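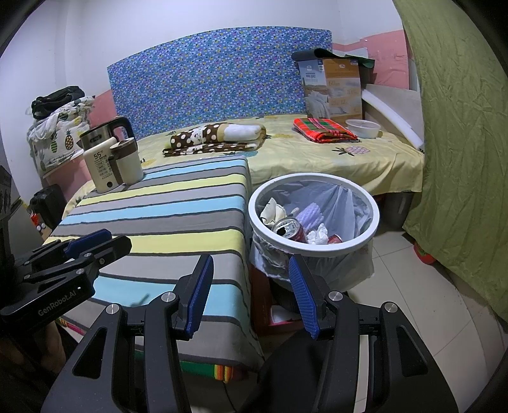

Paula Renshaw
Local Government Reporter

The Adden town council has withdrawn a draft rule that would have asked town employees to report political posts made by members of their own households.

The vote was 6-1 and came shortly before 10 p.m., after more than two hours of public comment. The rule had been on the agenda since September.

Under the draft, any of the town's 96 full-time employees could have been asked to tell a supervisor if a spouse, parent or child living at the same address posted about a candidate or a ballot question in a town election. A first failure to report would have brought a written warning. A second would have carried a fine of $500.

The council began work on the rule after a post on Virker, a neighborhood message app, criticized the proposed annexation of the Trireneck area. It was shared widely, and some residents complained when they learned that the account belonged to the teenage child of a town department head. The post was deleted the next day. The town has not said who asked for it to be taken down, and the department head was not disciplined.

Opponents of the rule handed the clerk a petition with 1,694 signatures. Several speakers said the town had no business asking workers what their children write on their own phones. One parks employee told the council that she shares a house with two adult sons who disagree with her on most issues, and that she does not read what they post.

Supporters said residents need to know that staff members are neutral, especially with the annexation question headed for the ballot. The council member who voted against withdrawal said the draft could have been fixed by limiting it to department heads.

The town attorney had warned in a memo that the rule was likely to be challenged in court. A similar measure in nearby Gunn was dropped last year before it reached a vote.

Existing limits on employees themselves – no campaigning on work time, no use of town email for political messages – stay in place.

The annexation would add nearly 850 homes in Trireneck to the town. A public hearing on the ballot wording will be held at the Adden library at 7 p.m. next month.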